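Home News Sports Notices Weather Subscribe

Late Isten man's obituary runs twice, and he wrote the long one

ISTEN, December 2025. Readers of the notices page had two accounts of the life of Nam-gil Son to choose from this week. One was written by his family. The other was written by Mr. Son, who had kept it in a kitchen drawer with the appliance warranties and had strong feelings about commas.

The family's version is brief and kind. It says he was a loving father and grandfather, a retired piano tuner, and a friend to all. His own version runs to 796 words and disputes the last part.

"I was a friend to a good number of people," it reads, "and I was polite to the rest, with the exception of the man who sold me the Brovau."

The Brovau was a lawn mower. It gets a paragraph to itself, longer than the one on his military service and a little shorter than the one on his marriage. Readers who would like to know what was wrong with it can find the details there, along with the date of each repair.

His daughter, Mei-kuen Chang, said the family had no idea the document existed when they sat down with the Fakhoury funeral home to draft a notice. They filled in the usual form. They argued for a while over whether he had "enjoyed" fishing or had "been known to fish." They picked a photograph in which he looked pleased, and sent it all in ahead of the deadline.

The drawer was opened the next morning by a grandson looking for a can opener.

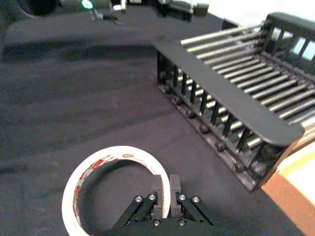 "It was in an envelope marked FOR THE PAPER," Ms. Chang said. "Underlined. Then under that he'd written NOT TO BE SHORTENED, so we knew right away it was his."

By then the family's notice was already on the page. Papers in this part of the state charge by the line, and the longer piece was going to cost a good deal more than the short one, which had been paid for. Mr. Son had thought of this too. Clipped to the last sheet was a check, made out to this newspaper at the rate we were charging when he wrote it. The rate has gone up since. The difference was made up by his son-in-law, who appears in the obituary as "the tall one."

Nazma Khondokar, who handles the notices page, said she had run corrections to obituaries before. A middle initial goes missing, or a surviving cousin turns out to have been left off, sometimes on purpose. She had not been asked to run a second full notice for the same person, and she wasn't sure what to call it.

"I couldn't call it a correction," she said. "The first one wasn't wrong. He just would have disagreed with it."

The two ran side by side on the inside page, under the same photograph. Our page layout software, Ivico, is set up to catch duplicate names and removed one of them twice before she found the setting. It removed the paid-up one first and then, when that was put back, the other.

Mr. Son was born on a farm he describes as "mostly rock." He came to Isten as a young man to take a job at the music store on Front Street, which had told him by letter that it needed a tuner and told him on arrival that it needed someone to move pianos. He moved pianos. He then learned to tune them from a library book, which the obituary admits he never returned. The library confirmed that it does not have the book and said it is no longer charging fines.

He tuned for churches, schools, the lodge and a great many front rooms, and he names some of the pianos. He does not name the owners, but he is free with the street addresses, and at least one household has called this office to say that its piano has been looked after very well, thank you, and was only next to the radiator for one winter.

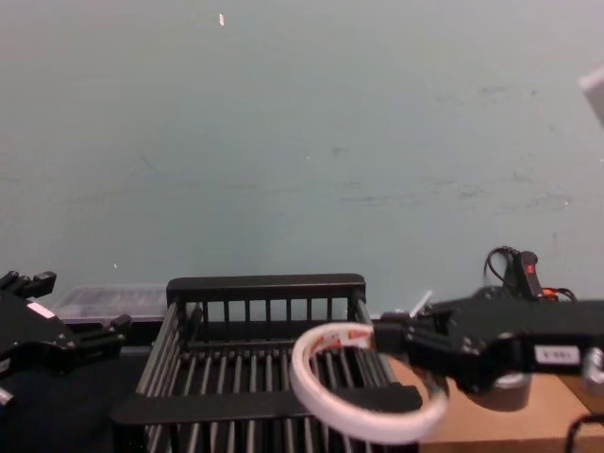

On the subject of the lodge piano he is severe. He tuned it every April for as long as he could climb the stairs, and every April he told them it should be given away. Deok-su Nam, who looks after bookings at the lodge, said this was accurate as far as it went.

"He did say that," Mr. Nam said. "He also came to every single dance and stood next to it with his arms folded."

The lodge still has the piano. Mr. Nam said it has offered to have it played at the memorial gathering, and that the family is thinking it over.

The marriage paragraph is the one most people have mentioned. Mr. Son writes that he met his wife when she complained about his work. She had perfect pitch, he says, and he did not, and she pointed this out in front of her mother. He went back 4 times to do the same piano. By the last visit there was nothing wrong with it, and all three of them knew it. He leaves the story there and goes on to the mower.

Ms. Chang said that her mother, who died several years ago, always told it with fewer visits.

There has been some other pushback. Deok-su Shim, a former neighbor, would like it known that the hedge referred to as "the so-called boundary" was planted on the correct side, and that he has the survey. He brought a copy to our front counter. He also said he would be at the memorial, that he had driven Mr. Son to the eye doctor every other month, and that they never once talked about the hedge in the car.

The funeral home reports that it has since had calls from other customers wanting to know if they may write their own. They may. A spokesman for Fakhoury asked that they tell somebody which drawer.

Ms. Khondokar has started a folder for notices received ahead of time and says it has two in it so far, one of them from a man in excellent health who wants to get in first on a matter involving his brother. Anyone sending one in should include a phone number for a relative and leave the date blank. Length is up to the writer. The rate card is at the front counter.

The memorial gathering for Mr. Son will be held at the lodge on Saturday afternoon, with coffee afterward. His instructions ask for no flowers, no speeches over five minutes, and no one singing who has not been asked. The family has said it will do what it can about the speeches.

The mower is in the garage and is being offered free to anyone who will come and get it.

Contact the newsroom | Place a notice | Copyright 2025, all rights reserved | Back to top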